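# The Tidy-Up Problem

Picking up a toy and putting it in a bowl takes a three-year-old a few seconds, when the three-year-old is willing. It has occupied the team at Stokby for most of 15 months. Stokby builds control software for robot arms and sells it to companies that would like to put those arms in kitchens, laundries and small factories. We visited the workshop in January to ask how close any of this is to being useful, and came away with a mixed answer.

The hardware has stopped being the main obstacle. An arm with enough reach and precision for a kitchen counter can be ordered from a catalog. Two-finger grippers are cheap enough to be treated as spare parts. What remains difficult is variety. A factory arm that loads the same bracket into the same fixture all day knows where the bracket is. A household arm knows very little: the sock may be flat, balled up or half under the couch.

## The shop floor got there first

Hirberg, which packs replacement parts for garden equipment, has run Stokby's software on 2 of its lines since last spring. Each arm takes parts from a bin and places them in a carton. The parts are rigid, the lighting is fixed and the bin is always in the same place. A person steps in when the arm fails three times in a row.

The line supervisor described the setup as good enough to keep and too slow to copy. The arms handle 7 kinds of part. An experienced packer handles all 24 in the product range and is faster on every one of them. The arms make up the difference by working overnight, when the jobs are sorted so that only suitable parts reach them. That sorting is done by people, and it takes up part of the afternoon shift.

Kuhlmann, a commercial laundry, tried something harder. It wanted an arm to pull single towels from a heap and feed them to a folding machine. The trial ended early. The gripper often lifted two towels at once, and the software had trouble telling one towel with a crease from two towels with an edge between them. Kuhlmann has kept the folding machine and gone back to feeding it by hand.

## Soft things

Cloth and plush are awkward for related reasons. A rigid part has one shape, so a good grasp can be computed once and reused. A soft part changes shape when touched. Fingers that close on a fold of fabric may hold only the fold, and the weight of the rest can pull it free. Fur hides the outline underneath, which makes it harder to judge where the fingers should stop.

Size adds a second difficulty. Small objects leave little room for error in position, and the gripper itself tends to block the view of them at the moment of contact. Large ones may not fit between the fingers except at a leg or an ear. Software tuned for one end of the range usually does worse at the other.

Stokby's answer is to practice on mixed tabletops. On one of them the arm holds a small teal object just above a white surface, with a gray bowl near the front edge and three stuffed animals lying around it, the largest a chocolate brown. 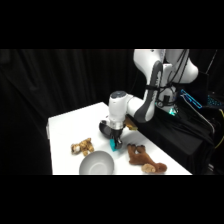 ## What would count as ready

Success rates are the usual measure, and they deserve some care. A rate recorded on a familiar table says little about an unfamiliar one. A more useful test, in our view, is how long a machine can work before someone has to walk over. At Hirberg that interval is long enough to make sense during a night shift. In a home, where the person walking over is also the customer, it would need to be much longer.

Speed matters less than people expect. A slow machine that tidies a room while its owner is out has done its job. A fast one that drops a glass has not – and breakable things remain outside the scope of every trial we looked at.

Jadden, a maker of home appliances, plans to place arms in a few test apartments with a short list of permitted chores: clearing toys, sorting laundry by color and loading plastic dishes. Each arm will be fixed to a counter or table. Carrying things from room to room is left for a later phase, and Jadden has given no date for it.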